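Looking After White and Pale Surfaces Around the House

Last updated: December 2022

We use cookies to remember your settings and to see which pages get read. By continuing to browse you accept this.

White worktops, shelves and tabletops show everything. A coffee ring that would vanish on dark wood is visible from the doorway, and so is the gray film that builds up where people rest their arms. Most of it comes off with very little effort if you get to it early. The notes below cover the surfaces we get asked about most at Cokgate: laminate, painted wood, solid composite and melamine board.

Find out what you have

Laminate is a thin printed sheet glued to a board. Look at the underside or the back edge and you will usually see the join. Painted wood has a slight texture and may show brush or roller marks under a low lamp. Solid composite is the same color all the way through, so a chip looks white inside. Melamine board is thinner skinned than laminate and is common on shelves and the insides of cabinets.

If you can't tell, treat it as painted wood. Anything that is safe on paint is safe on the others.

Everyday cleaning

Use warm water with a small squirt of dish soap. Wring the cloth out well before you start. Wipe with the soapy cloth, go over it again with clean water, then dry with a towel. Skipping the second wipe leaves soap behind, and soap residue holds dirt. A lot of tables that look permanently dull only need rinsing properly.

Microfiber is good for this, but wash the cloths without fabric softener. Softener coats the fibers and you end up smearing it around. Old cotton T-shirts cut into squares do the job too.

Don't spray cleaner straight onto a surface with seams. Spray the cloth. Liquid that gets into the joint between a laminate top and its edge strip will swell the board underneath, and there is no way to shrink it back.

Coffee, tea and wine

Make a paste of baking soda and water, about as thick as toothpaste. Put it on the stain and leave it for 5 minutes. Wipe it off with a damp cloth without scrubbing. Repeat once if you can still see a shadow. On gloss laminate, test it in a corner first, as rubbing can leave a dull patch.

For old tea stains on composite, a cloth dampened with 3 percent hydrogen peroxide works well. Lay it flat over the mark for a while, then rinse. Never mix peroxide with vinegar or bleach, and keep it off painted wood.

Ink, marker and crayon

Ballpoint comes off laminate with rubbing alcohol on a cotton ball. Dab from the outside of the mark toward the middle so that it doesn't spread. Change the cotton often. Permanent marker will usually go the same way with more patience.

Alcohol will soften many paints, so on painted wood start with a plain white eraser. It takes off pencil, some crayon and a surprising amount of shoe rubber. Wax crayon that won't rub off can be warmed with a hair dryer on low and wiped with a paper towel.
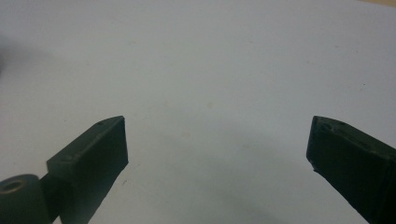 Melamine foam sponges deserve a warning. They are sold as erasers but they work like very fine sandpaper. One light pass on a matte surface does no harm. Used every week on the same spot, they polish a matte top until it shines and scratch a gloss one until it clouds. Keep them for marks that nothing else has moved.

Sticky residue

Peel off as much of the label as you can. Rub a few drops of cooking oil into what is left and let it sit until the glue turns to crumbs. Scrape with an old plastic card held low, then wash with soapy water to get rid of the oil. Metal scrapers are for glass only.

The residue from double-sided tape is harder. Try rolling it off with your thumb first. Warmth from a hair dryer helps here as well, but keep the dryer moving, especially near glued edges.

Yellowing

Some yellowing is dirt and some is the material itself. Clean a small patch thoroughly and compare. If the patch is whiter, carry on and do the rest. If it looks the same, the color has changed and cleaning won't bring it back.

Oil-based white paint yellows in rooms with little daylight. We have a set of hall shelves, painted with the old oil enamel, that went the color of cream within a few winters while the same paint by the window stayed white. The cure was to sand them lightly, prime and repaint with a water-based enamel. Leave new paint alone for as long as the can tells you to. It may feel dry the next day, but a heavy book will still stick to it.

Rubber feet on lamps and kitchen scales can leave yellow or brown marks on laminate that go right into the surface. These don't come out. Put felt pads or a thin cork mat under anything with rubber feet, preferably on the day you buy it.

Chips and scratches

Small chips in laminate can be filled with a matching paste, sold in tubes in the flooring aisle. Clean the chip with alcohol, press the paste in with a plastic knife and scrape it level straight away. Apply it in 2 thin layers if the hole is deep. White is the hardest color to match, so buy the smallest tube and try it somewhere out of sight before you commit.

Chips on painted wood are simpler. Sand the edge of the chip until you can't feel a step, dab on primer, then paint with a small artist's brush. Write the paint name and the date on a piece of masking tape and stick it underneath the shelf. By April you won't remember which of the four whites in the basement it was.

Fine scratches on composite can be worked out with a gray non-abrasive pad and a little water, using small circles and a light hand. Do a wide area so that the finish blends. Deep cuts are a job for whoever installed it.

What to keep off white surfaces

Undiluted bleach. Oven cleaner. Scouring powder. Steel wool, which leaves bits behind that turn to rust spots. Hot pans, on everything listed on this page. Turmeric, as far as you can manage it. If some gets spilled, wipe it up at once and leave the spot in sunlight if you can, since turmeric fades in daylight.

Newspaper is fine under a craft project for an hour, but the ink can transfer if it gets damp. Plain brown paper or the back of an old roll of wallpaper is better.

Get new household tips by email once a month. Enter your address to join the Cokgate newsletter. You can unsubscribe at any time.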